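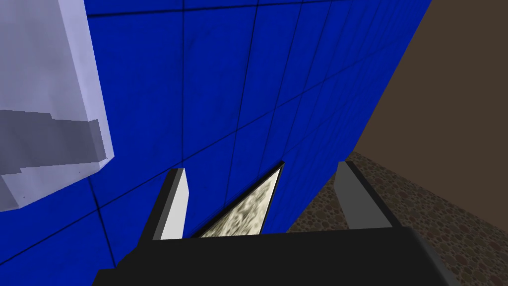 About Trurkoseck

We compare robot grippers, arms, cameras and controllers, and we love doing it. Most of the work happens in simulation, inside a test setup we wrote ourselves and named Sinen. People send us a question (will a longer finger help, is one wrist camera enough, does this controller settle faster than the old one) and we build the trials, run them, and write back with what we found, including the parts that didn't go the way anyone hoped.

Our office is in Troverham, upstairs in the Villaseñor building, a short walk from the bus station. There are 11 of us. Some came from mechanical design, some from game graphics, and two used to repair packaging machines, which has been more useful than you might guess. If a finger is going to catch on the edge of a drawer, they're usually the ones who spot it on the drawing!

How we got started

Trurkoseck began as a side job. We were picking a gripper for a customer's parts-sorting cell and had 7 to choose from, all with nice data sheets and all measured in different ways. Opening width was given at the fingertips on one and at the jaw on another. So we modeled every one of them, put them on the same arm, gave them the same objects and the same controller, and let them run overnight. The results were a mess to read but so interesting that we kept adding to them, and after a while other people started asking if they could have their gripper put through it too. That first batch of trials is still in Sinen and we still rerun it after every big change to the code.

What we test

Parallel-jaw grippers are our bread and butter. We look at finger length, finger shape, pad material settings, how far the jaws open, and how forgiving the whole thing is when the arm shows up a little off target. Off target is where it gets fun. A gripper that does great when everything is lined up can fall apart when the object is turned a few degrees, and one that looked ordinary on the first day may keep right on going.

Furniture is a favorite test subject, especially small drawer cabinets. They're wide, they have flat sides and thin handles, and they give two arms plenty of chances to get in each other's way.

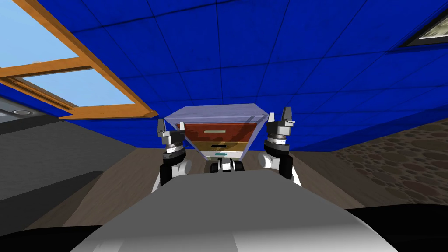

Two-arm trials take the most setup time of anything we do. We check the reach of each arm, where the elbows end up, and whether the wrists have room to turn once both grippers are close to the same object. We've learned to compare arms as a pair and not one at a time, and we try starting positions that a sensible person would never pick, with objects tipped over or upside down, because controllers do meet those sooner or later.

Cameras get the same treatment. We try them on the wrist, on the body and up high, with wide lenses and narrow ones. A wrist camera that sees both fingertips is wonderful for lining up a grasp, but the gripper itself takes up a good part of the view, and then its shadow takes up a bit more. We change the floors and walls on purpose too. Pebble patterns, big plain tiles, streaky wood: a vision system that only works over one kind of floor is something we'd like to find out early.

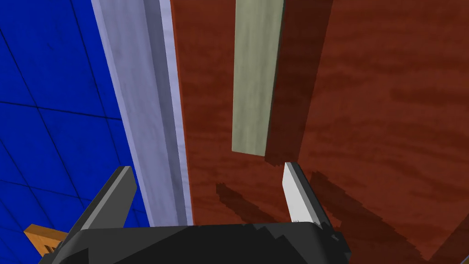
Long thin pieces like planks and slats are harder than they sound. They swing, they twist in the pads, and their edges can be tough to pick out when the light is flat. We vary where along the piece the gripper goes in, how fast it closes, and how soon the controller decides it has a hold. If you're choosing between two sets of fingers, ask us for the plank trials first. They separate good pads from fair ones quicker than blocks or boxes do.

How a comparison works

You tell us what you want to know and send a model of your hardware, or just the dimensions if that's all you have. We agree on the objects and on what counts as a success before anything runs. A small comparison takes us 15 working days. You get the numbers, the recordings from every camera, the settings files, and a call with the people who ran it. We keep failed runs in the package. Customers tell us they watch those the most, and so do we.

We don't build or sell grippers and we don't take a cut from anyone who does.

Simulation has limits and we'll talk about them as long as you like. Soft pads are the big one, cable drag is another. When a result depends on something we don't model well, the report says so on the page where the result is.

Students and visitors

Every October we take on 2 students for the winter. They get their own corner of Sinen and a question to chase, and one of those projects (comparing short and tall fingertips on drawer handles) is now part of our regular set. Schools and hobby groups are welcome to write to us as well. We like showing the work, and we'll happily run a gripper you sketched on paper.

Search this site Enter keywords Go

Contact | Trurkoseck, Villaseñor Building, Troverham | © Trurkoseck. All rights reserved. | Back to top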